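Lo que se aprende mirando un simulador

En julio fui a la jornada de puertas abiertas de Tisum, un laboratorio de robótica que ocupa dos plantas de una antigua imprenta. Había 78 personas apuntadas a mi turno, casi todas con hijos o con carpetas de empresa. Yo iba por mi cuenta. Trabajé muchos años en un almacén de bebidas y quería saber cuánto de aquello puede hacer ya una máquina.

La mayor parte de la visita transcurrió delante de pantallas. A varios asistentes les molestó. Un hombre que tenía detrás preguntó dos veces cuándo íbamos a ver los robots, y cuando le dijeron que los estaba viendo, en simulación, se marchó antes del café. Entiendo el enfado, porque el cartel de la entrada llevaba la foto de un brazo metálico y uno espera oír motores. Pero creo que se equivocaba, y que la decisión de enseñar el simulador fue lo mejor del día.

Achilleas Dimitriou, que dirigía la demostración, lo explicó sin adornos. Antes de probar una tarea en el taller la repiten 600 veces en el programa, que en la casa llaman Plurnurton. Cambian la posición de los objetos, la luz, el ángulo de las pinzas. Los fallos se apuntan y se clasifican. Una lata aplastada en el ordenador no cuesta nada y no obliga a parar a nadie para fregar el suelo.

La tarea que nos pusieron era coger una lata de refresco. Dos brazos, una encimera, una tabla y una caja de cartón abierta. Cualquier niño de los que estaban allí la habría resuelto en dos segundos, y más de uno lo dijo en voz alta. A mí me interesó por eso. En el almacén, el trabajo que peor se pagaba era el que parecía más fácil: recoger lo que se había caído, enderezarlo, ponerlo en su sitio. Una lata tumbada es un cilindro que rueda si se toca mal, y hay que decidir por dónde se agarra y con cuánta fuerza. Quien lo ha hecho toda una mañana lo sabe, aunque no lo haya pensado nunca.

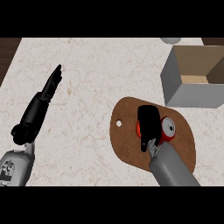
Pregunté a Ajith Venkataraman, otro de los ingenieros, qué parte de lo aprendido en el programa sirve luego en el taller. Me contestó que depende de la tarea y que con los objetos blandos sirve bastante menos. También reconoció que el rozamiento se les resiste. Agradecí la respuesta. En otras ferias he oído promesas de almacenes sin gente para el año siguiente, y llevo 19 años oyéndolas.

Mi reparo es otro. En toda la mañana no se habló de quién decide qué tareas se ensayan. Las eligen los ingenieros y los clientes que pagan, y entre ellos no suele haber ningún mozo de almacén. Si Tisum invitara a unos cuantos a sentarse delante de esas pantallas, se enteraría de cosas que no salen en sus listas: el palé mojado, el film que se pega, la caja que cede por abajo. Lo escribí en la hoja de sugerencias, con mi teléfono. Todavía no me han llamado.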